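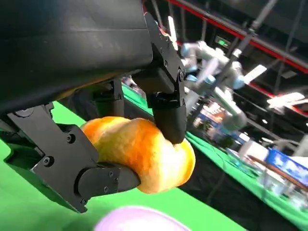
How to Order and Serve Bread for a Large Staff Event

November 2025
By Samer Sleiman, Catering Services, Admont College

Departments at Admont College may arrange their own breakfasts and light lunches for meetings held on campus. Bread is usually the largest item on the order and the one most often misjudged. The steps that follow apply to any event of up to 200 guests. Larger events must be handled by the main kitchen and should be booked through the events desk.

Step 1. Confirm the number of guests

Obtain a final count from the organizer before placing an order. Invitations sent are not a reliable guide to attendance, and an estimate taken from the previous year should not be used. Ask guests to state any dietary needs when they reply. Requests for gluten-free bread must be entered on a separate order line, with the name of the event and the room.

Step 2. Calculate quantities

For a breakfast at which bread is the main food, order two small rolls or one large roll per person. Where eggs, yogurt or a hot dish will also be served, one small roll per person is enough. For a soup lunch, order one roll per person and add one extra for every 4 guests.

Sweet rolls and plain rolls should be counted separately. At morning events, sweet rolls may make up half of the order. At lunch they are best left out, unless they are to be served with coffee afterward.

Step 3. Place the order

The college holds accounts with two bakeries. Aubert supplies brioche, croissants and other enriched breads. Skolta supplies plain rolls, rye and sliced loaves. Orders to either bakery must be submitted on the bread order form and must carry a department code. Forms without a code are returned unprocessed.

Allow three working days for an order of fewer than 30 rolls and five working days for anything larger. Both bakeries close early in the last two weeks of December, and orders for that period should be sent in one week ahead of the usual deadline.

Step 4. Receive and store the delivery

Deliveries are brought to the Lellanow Building, at the loading door on the north side. A member of the ordering department must be present to sign for them. Check the count against the delivery slip before signing — shortages reported later cannot be credited.

Keep bread in its paper bags or covered trays at room temperature until it is needed. Do not refrigerate it. Refrigeration makes bread go stale faster, and enriched rolls become firm within a few hours. Bread that arrives the day before an event should be moved to lidded bins once it is fully cool. Filled rolls are an exception and must go straight into the refrigerator in Room 19.

Step 5. Warm and set out the rolls

Plain rolls may be warmed in a 325°F oven for six to eight minutes. Brioche and other glossy rolls brown quickly and should be covered loosely with foil and warmed for no more than five. Croissants are better left uncovered. Microwave ovens should not be used for any of these.

Set the rolls out in a single layer where space allows. Provide tongs for each tray, and place gluten-free items on a separate table with their own tongs and butter. Labels should give the name of the bread and list any nuts, sesame, milk or eggs it contains.

Put out half of the order at the start and refill the trays as they empty. Bread without filling may remain on the table for the length of the event. Filled rolls must be removed after two hours.

Step 6. Deal with what is left

Unserved plain bread may be frozen on the same day, wrapped tightly and marked with the date. Rolls that have been on the serving table may not be frozen or returned to storage. Empty trays belong to the bakeries and should be stacked inside the loading door for collection the next morning.

Last updated: November 2025

Contact Catering Services | © Admont College | Back to top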